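Irnanby Drainage Records: cataloguing and access
Interim progress report to the funder
Prepared by Begoña Escobar, project archivist
2023-11-10

1. Scope of this report

The report covers work on the Jacobs collection from the start of cataloguing to the end of the second stage. It should be read with the approved project plan. Spending is reported separately on the standard form. Section headings follow the order of the work packages in the plan, except that storage and conservation have been combined.

The Jacobs collection consists of the working papers of a land drainage practice: maps, levelling books, contract drawings, correspondence and pumping returns. Most of the material relates to the low ground east of Irnanby. The collection was listed by box when it was taken in, and no item-level description existed before the project.

2. Cataloguing

More than 3,000 items have been described to item level. Each record gives title, date or date range, scale where stated, extent, physical condition and the drain or outfall to which the item refers. Place names are entered as written on the document, with the modern form in a separate field.

The levelling books have taken longer than planned. Many were used from both ends, with one survey running forwards and an unrelated one running back from the rear cover. Treating each book as a single item would have hidden the second survey from a search, so such books now have a parent record and two child records. The change was made in August, and the books catalogued before then have been revised to match.

Dating remains a difficulty with the contract drawings. A number carry only a job reference, and the practice's job register is incomplete. Where a drawing can be tied to a dated letter, the letter's reference is quoted in the notes field. Where it cannot, the record is marked undated and no estimate is given.

3. Storage and conservation

All the outsize maps have been moved out of their original tubes. They are now stored flat, in polyester sleeves, in the plan chests supplied by Skutov. The drawers were delivered with runners of the wrong length and had to be sent back, which delayed the move but did not add to the cost.

Surface cleaning has been done with smoke sponge and soft brush only. Pencil levels and annotations were left untouched. Items with active mould were isolated on arrival and have been treated by the outside conservator under the existing agreement. 7 maps with iron-gall ink damage have been set aside for further advice and will not be produced to readers in the meantime.

Sorting and sleeving are carried out on the wooden tables in the reading room outside public hours. The table surfaces are covered with unbuffered tissue before any map is unrolled.

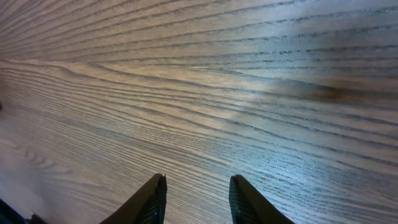
4. Digitisation

The plan provides for 300 maps and drawings to be imaged at full size. Selection has been completed. Preference was given to signed survey maps, items likely to be damaged by handling, and sheets that cover the parishes for which no other large-scale drainage survey is known.

Imaging is being done by an outside studio. The first batch was returned with a slight colour shift on the blue washes, visible when the files were checked against the originals. The studio accepted the point and repeated the batch with a new calibration. Later batches have passed checking.

File names are built from the catalogue reference and a sheet suffix. Master files are uncompressed TIFF; reading copies are JPEG. Checksums are generated on receipt and compared again after transfer to the second storage location.

5. Online catalogue

Catalogue data is held in Oneo. The import template has been revised to accept the parent and child structure described in section 2. Test imports showed that line breaks in the notes field were being read as new records. These are now removed before export.

The public search page is in draft. Abilio Nieto has set up the map index, which allows a reader to pick a drain or parish and see the related items in date order. Three points are outstanding:

Variant spellings of drain names are not yet grouped, so a search on one form misses the others.
Outfalls moved during later works appear only at their later position.
The page is slow to load when the full index is requested.

The first of these is the most serious for readers and will be dealt with before the page is opened.

6. Reading room access

The collection is available by appointment. Requests so far have come mainly from farm tenants checking culvert positions, with a smaller number from family historians and from engineers working on the present outfalls. Pumping returns have been asked for more often than expected, and the order of cataloguing for the next stage has been changed to bring them forward.

Readers use the same tables as the project staff. Bags and coats are allowed at the table for the printed guides and other open-shelf material; they must go in the lockers before any original is produced.
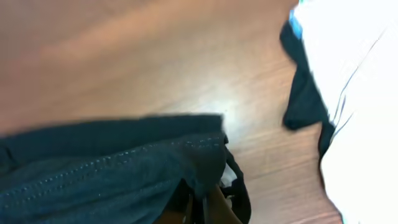 Originals are issued one folder at a time and checked on return against the production slip. For rolled or folded items still awaiting treatment, staff unroll the sheet and remain present. Tracing is not permitted. Readers may take their own photographs without flash, subject to the usual copyright declaration, and the reference must be noted for each sheet copied.

A short guide to reading level books has been written and is kept at the enquiry desk. It explains rise and fall reduction, the datum used by the practice, and the abbreviations most often found in the margins. A second guide, on the pumping returns, is in preparation.

7. Changes to the plan

2 changes are requested.

First, the correspondence series should be described to file level, with item-level records only for letters that enclose a plan or section. Full item-level description would take up the staff time now needed for the pumping returns.

Second, the closing date for the map index should be moved to the end of the third stage, to allow the variant names to be grouped properly. No additional funds are sought for either change.

8. Work in the next stage

Cataloguing of the pumping returns will begin at once, starting with the bound volumes. The remaining digitisation batches will be sent to the studio in reference order. Conservation advice on the ink-damaged maps is awaited, and a costed proposal will be submitted with the next report if treatment is recommended.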